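When the Arm Kept Moving: Lessons from a Stop That Did Not Stop
25/07/2020
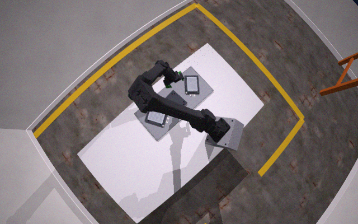 The fault that halted the Carulero test program in May lasted two seconds. Kulap Luangrath, who leads cell safety at Brikaleck, has spent much of the time since then accounting for them.

"The operator asked for a protective stop and the controller acknowledged it," she said. "The arm then completed the motion it had already been given. From a safety standpoint, the acknowledgement was false."

The Carulero cell handles tablet-style devices on trays. The arm picks up a device, presents it for inspection and returns it. Brikaleck develops each new routine in simulation before it is released to the physical cell, and the routine in question had passed 85 simulated cycles without a recorded fault. On the physical cell it failed at cycle 63.

No one was inside the yellow line at the time. Ms. Luangrath was firm that this should not be treated as a mitigating factor. "We had a person at the panel and a person at the bench, and both were where they should have been. I do not want the report to read as though the line on the floor stopped the arm. Paint does not stop an arm."

The cause was traced to the motion queue. Prasert Kaewkla, the controls engineer who wrote the original routine, explained that moves were sent to the controller in groups of 3. A stop request was checked between groups. If it arrived just after a group had been sent, the remaining moves were carried out first.

"In simulation I was issuing the stop from the same script that issued the moves," Mr. Kaewkla said. "The timing was always favourable. A person pressing a button is not so considerate."

He has since rebuilt the test so that the stop arrives at random points in the cycle, including while the gripper is closing and while the arm is reaching across the trays. The original fault appeared on the first morning. He described this as a relief and also as "fairly uncomfortable to watch".

The emergency stop, which cuts drive power through a separate circuit, was not affected. Ms. Luangrath noted that the operator did not use it, having seen the acknowledgement on the panel and taken it at face value. Operator training at the Livurska site now states that an arm still in motion after a stop request is an emergency, whatever the panel shows.

The revised controller software checks for a stop before every move and brings any move in progress to a controlled halt. The panel reports a stop only when the joints themselves report zero speed — a change Ms. Luangrath considers the more important of the two.

Asked when the physical cell would return to service, she declined to give a date. The stop circuit is to be reviewed by Mahasneh, an outside assessor, and the cell will remain locked out until that review is signed.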